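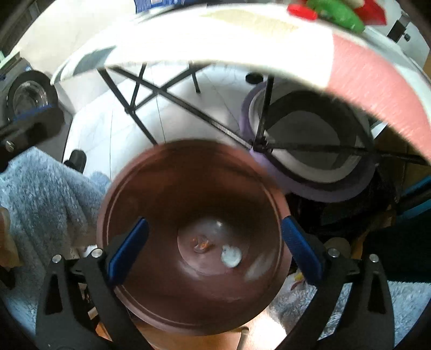 Pirnholm issues handling rules for hand-held gripper recording in homes

Friday, October 20, 2023

Pirnholm has published a code of practice for recording household tasks with hand-held grippers. It applies to all recording done under the Pimutex programme and replaces the draft circulated in June. The text covers the condition of the tool, the handling of crockery and glass, work near food residue and liquids, and the way failed attempts are logged.

The programme collects short recordings in which a person carries out an ordinary task, such as clearing a table, using a two-finger gripper with a camera fixed to it. The recordings are later used to train robot arms fitted with the same fingers. Until now each site has worked to its own instructions, and recordings from different sites have been difficult to combine.

Grip on round and glazed objects

The longest section deals with bowls, cups and other round items. A bowl held by its outer rim must be gripped from both sides, with the finger pads meeting the wall at opposite points. The operator closes the fingers until the pads are seated, pauses, and only then lifts. Gripping with one finger inside the bowl is permitted for empty items only.

Glazed ceramics are treated separately from plastic and metal. A smooth glaze gives the pad little to hold, and a raised ring near the rim can keep part of the pad clear of the surface. The code asks operators to place the pad fully above or fully below such a ring where the shape of the bowl allows it. Where it does not, the item is marked as "partial contact" in the session log.

Bowls that still contain food scraps or liquid may be used. They must be kept level while they are off the ground, and the path of the lift must not pass over cables, power supplies or a second operator. Anything that spills is to be wiped up before the next recording starts.

Pads and fixings

Finger pads are to be cleaned after every contact with food and inspected at the start of each session. A pad that is torn, glazed over or lifting at a corner must be changed. Both pads are changed together, even if one is still in good order, so that the two fingers keep the same friction.

Screws on the fingers are to be checked by hand every 2 hours of recording. If a screw has worked loose, the recordings made since the previous check are kept but flagged. The draft had required them to be deleted. According to Pirnholm, sites objected that this discarded usable material, and that a flag gave the people preparing the data enough information to decide for themselves.

The working area

Rooms do not have to be cleared before recording. Towels, cloths, folding stands and other crockery may stay where they are, provided that the operator has a firm footing and that hard objects are not stacked where a lifted item could strike them. On tiled floors, fragile items should be lifted no higher than the task needs.

The code also sets out what must be removed: post, medicine labels, screens showing personal information and photographs of people. This check is made by the operator before the camera is switched on and again when the recording is reviewed.

Drops and failed attempts

A drop, a slip or a second attempt must be left in the recording and logged with a short code. Sites have differed on this point more than on any other. Some have stopped the camera and started again, which makes the task look more reliable than it was. Under the new rules a recording may be withdrawn only if someone has been hurt, if private information is visible, or if the tool itself was faulty – a mistake by the operator is no longer a sufficient reason.

Trial and next steps

The rules were tried at 5 sites run by Bisel and Sial. The trial produced 1081 recordings, nearly all of them made in kitchens and bathrooms. Sial has asked for a later edition to deal with lids and hinged containers, which the present text leaves out.

Sites already taking part have 6 weeks to adopt the code. New sites must comply from their first session. Pirnholm will supply a log sheet with the agreed codes, and existing logs do not need to be converted.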